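The Bag Test

At Trarico's office in Rusov, the grippers are compared on trash bags. Bram Hermans, who runs the trials, started out last May with the usual blocks and cups. Every hand he tried could hold a block, so the scores told him very little.
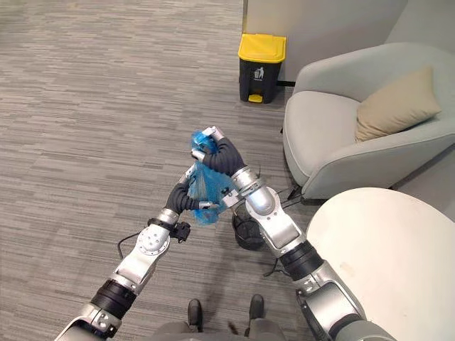

Thin plastic is harder. It has no fixed shape, it slides, and it weighs so little that the force readings from the fingers are close to useless. Hermans wants both hands on the bag, and he cares most about the gathered neck, which the right gripper holds from above while the left one pinches lower down. A grip in the wrong place pulls the opening shut, and then the liner won't go over a rim.

Two sets of hands are in the running. The Clineck fingers close fast and cost less to repair. The Borkowska set is slower but lets the operator set a separate limit for each finger. Each set gets 800 attempts under the same controller. When we visited, Clineck had finished and Borkowska stood at 796.

Jozefína Pešek looks after the cameras. She argued for a small one at the wrist, because the view from the head loses the fingertips as soon as an arm reaches across. The wrist view has its own trouble – the hand fills much of it – but it shows the last few inches before contact.

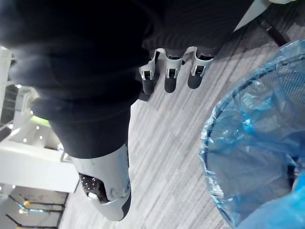
Pešek now records both and lets the operator switch between them with a foot pedal. Eugeniusz Wróbel, who does most of the driving, says he uses the head view to get close and the wrist view for the pinch.

Neither set has won yet. Hermans likes the finger limits and dislikes the wait. He plans another 200 attempts with a thicker liner before he places an order.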